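Comparing two sets of gripper fingers on kitchen jobs: is my test fair?

Asked by Kyu-ri Byun, Stotinstead

Hello all, and thank you in advance for bearing with me, as I do go on a bit. I'm trying to choose between two sets of fingers for our arm, the long slim Brirnell ones and a wider padded pair from Sokwood, and I settled on breakfast things for the trial: a toaster, sliced bread, a toast rack and a fork. I've been using a fixed camera beside the bench as well as the little one at the wrist.

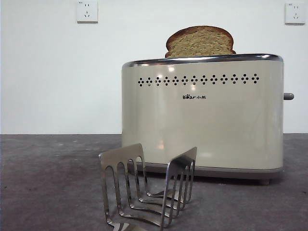
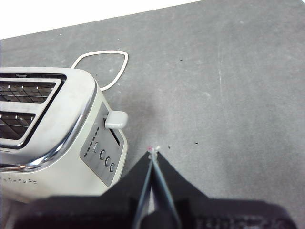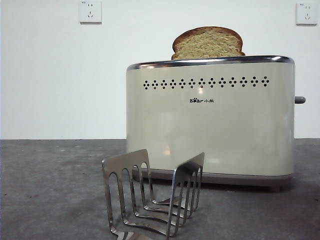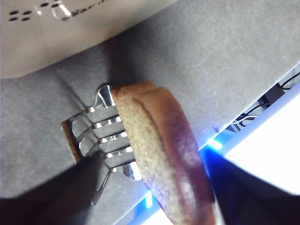 First and third: fixed camera. Second and fourth: wrist camera.

My trouble is with scoring. I give each finger set 17 tries at each job, and I've been marking every try as a simple pass or fail. The lever seems easy to judge, as it either goes down or it doesn't. The bread is much harder! If a slice ends up in the rack but with a great dent in its crust, is that a pass? And with the fork I can't decide whether I'm testing the fingers or my own patience, because the handle sometimes turns a little in the grip and still does the job. I'd also love to know whether people judge from the wrist view or the side view when the two don't seem to agree. I need to send something sensible to my supervisor before the end of October.

3 answers

Kwok-wai Yau
What a nice set of jobs, and much more interesting than the foam blocks I had to put up with! I'd drop pass or fail and use a score from 0 to 2: nothing for a miss, one for getting there untidily, two for a clean job. Your dented slice gets a one and you can stop worrying about it. Write down what "untidy" means before you begin, though, or you'll find yourself getting kinder as the afternoon wears on (I certainly did).

On the fork, I'd put a strip of tape round the handle and note whether it has turned by the end of each try. Slim fingers can let a round or narrow handle roll, and a wider pad may help there while making it harder to get at the lever. Keep that as a separate column, please, and don't fold it into the main score.

As for the cameras, I use the side view to decide whether the job was done and the wrist view to work out why it wasn't. Shiny things are a nuisance in both. When I did the same sort of comparison with the Chávez controller I ended up with 658 clips, and I'd have been lost without naming them by finger set and try number from the start.

toastandtea
just buy the wider ones, they grip better

Marrow_Lane
I agree with most of what Kwok-wai says, but do please mix up the order. If you do every Brirnell try first and then every Sokwood one, you'll have had all that practice placing the bread by the time you swap, and the second set will look better than it should. Swapping fingers is a bore, I know. I do 6 tries, change over, do 6 more and carry on like that, with a fresh slice after each change.

Comment from Kyu-ri Byun: Thank you both, that's ever so helpful. I'll start again with the three-step score and the tape. Does the colour of the tape matter for the wrist camera?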